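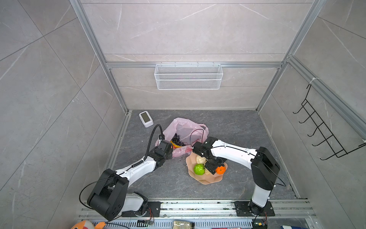

Cell 2, grape bag and plate. Left gripper in the bag, right one over the bun.

Looking after the two-arm tile cell
Last updated 2025-10-06 by Graham Catterall

Quick version of the upkeep routine for anyone taking over a shift on the Avano cell. Wrote it fast between runs, so fix whatever's wrong. Lionel Ellwood has the long version with the torque table. Ask him if you need it, he keeps it on the Chisholm drive.

What you need
Hex keys, metric set. The good ones, not the ones from the drawer.
Torque driver
Flush cutters
Small white cable ties, spare cable clips
Lint-free cloths, dish soap, spray bottle of water
Paint pen
Vacuum with the brush end
Set of cell fruit and a plate for the check run

Before you touch anything
Park both arms. Use the park command, don't push them there by hand. Then power off at the strip and wait 10 seconds. The arms will sag a bit when the motors let go, so have a hand under the forearm. Right one reaches a long way out and comes down harder than you'd think.
Take everything off the floor. Plate, bag, food, all of it. The little white display unit in the back left corner can stay till you get to wiping.

1. Rail first
Everything hangs off the rail. If the rail has moved, nothing else you do matters, you'll be chasing it all day.
Grab the rail near the left base and try to rock it. Then near the right base. Should feel dead. If there's any give, snug the rail bolts down working from the middle outward, then check again.
Look at the paint marks across the bolt heads. Line broken = bolt has turned. Retorque, wipe off the old mark, new mark. No mark at all means somebody skipped it, put one on.

2. Arm bases
Left arm -- base joint bolts straight to the rail. Check each bolt with the driver set to the number on Lionel's sheet.
Right arm -- sits on its own black plate. So two lots of bolts: plate to rail, then arm to plate. Do them in that order. People do the top ones and forget the plate, then wonder why the right arm is off at full stretch.
Don't go past the torque number. It's aluminum under there and the threads will pull.

3. Cables
Most of our lost time in February was cables. Not motors, not software.
Left arm: follow the black cable from the upper part of the arm, along the length, down to the rail. Keep the loop. It looks untidy and you will want to tie it back. Don't. Swing the shoulder joint slowly by hand to both ends of its travel and watch the loop. It should never go tight and it should never drop low enough to drag on the floor.
The coiled section should sit round the link without pinching. If it's slid down, slide it back up.
Right arm: thin cable along the top, held with the small white clips. Press each clip. Loose one, swap it. Do not replace a clip with a cable tie pulled tight, we lost a cable that way and it took Lionel a whole afternoon to find the break.
Then the boards in front of the rail. Push every connector home with a fingertip. Check that no wire is trapped under anything. Stuff gets put down along the front edge, packets and toys and so on. Keep it clear of the boards please.

4. Grippers
Dirty fingers are the number one cause of dropped fruit. Cloth, drop of dish soap, wipe, then a second cloth with plain water. Dry properly. No solvent on the pads.
Open and close by hand. Should be smooth all the way. Gritty feeling = crumb in there somewhere, the buns are bad for it. Brush it out, don't blow it in deeper.
Check pad wear from the side. Flat spot near the tip, swap both pads, always the pair. Write the swap in the Stidolel log with the cycle count. We change at 300 cycles anyway, even if they look ok.

5. Walls, floor, and what's hanging up
Vacuum the aluminum channels down both sides of the floor. Crumbs collect there. Then wipe the floor, back to front, one direction.
Tiles next. Splash marks matter more than you'd think on the gray, the vision picks them up as edges.
Wire basket: lift it off the crossbar, wipe the bar, hang it back and make sure it's hooked fully over. Leave it empty unless the task sheet says otherwise.
Hook rack on the right: check the cable ties. Tug the rack toward you. If a tie has stretched, cut it and fit a new one before you cut the next, otherwise the whole thing ends up on the right arm. Trim the tails flush.

6. Power up and home
Strip on. Wait for the boards to come up. Home the left arm, then the right, never both together.
Bring each gripper down slow over its floor mark. Within 5 mm is fine, carry on. Outside that, re-home once. Still out, redo step 1, becuase it is nearly always the rail.

7. Check run
Set it up like a normal pick. Plate right of center, bag behind it and to the left with the mouth open. Mixed sizes on the plate -- something big and soft, something small and round. Tangerine is good.
Left arm goes to the bag, right arm goes to the plate. Run at slow speed first, hand on the stop. What to watch:
Left gripper going in. Bag film catches on the fingers. If it drags the bag along on the way out, the entry angle is too flat, raise the wrist a little and try again.
Grapes. Close force has to be on the soft setting or you get juice on the pads and you're back at step 4.
Right gripper over the plate. Should hang clear of the food before it drops. If it's brushing the bun on approach, raise the approach height.
The two forearms. They get near each other in the middle. If one stops and waits for the other that's normal. If neither waits, hit stop and call me.
Run 7 picks clean and you can sign it off. A drop means start the count over, sorry.

If something goes wrong
Arm shakes at full reach: base bolts, then cable tension.
Gripper half closes: connector at the board. Reseat it.
Arm won't home: check nothing is leaning on the rail, power off, wait, try again. Twice and no luck, leave it off and put the red tag on.
Clicking from the elbow: stop using it. Brodmont do the elbow units, don't open one yourself. Spare is on the bottom shelf in the box marked R.

Change the fruit before you leave. Grapes go first. Log entry, initials, strip off if you're the last one out.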